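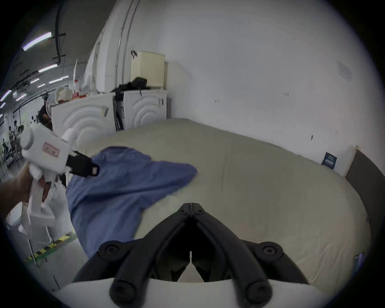

Attachment 1: right-hand gripper view, both grippers over the mattress, blue cloth to the left.

Ticket: left/right time offset in two-gripper recordings
Opened by: Jaqueline Bermúdez, 09/04/2021
Component: Tovar sync tool
Site: Honville
Status: fix in test

Symptom
Replay of cloth episodes fails the alignment check. The left pose stream lags the right by 60 ms at the start and the gap grows during the take. Jaw width is affected in the same way. Images and poses from the right gripper agree with each other.

Tried
Restarted both loggers – no change.
Swapped USB ports – no change.
Replayed one episode of 2,410 frames with the filter off. Lag still present, so the smoothing is ruled out.

Cause
Tovar reads the clock offset once, when the session opens, and never refreshes it. Left clock drifts. Sessions longer than 300 s go over the limit.

Fix
Offset now re-read every 2,000 samples and interpolated between readings. Branch is on the Ternberg server. Old episodes can be re-exported from the raw logs, but not from the trimmed copies.

Open
Tracker confidence on the left drops over the plain part of the mattress cover. Separate fault, new ticket to follow.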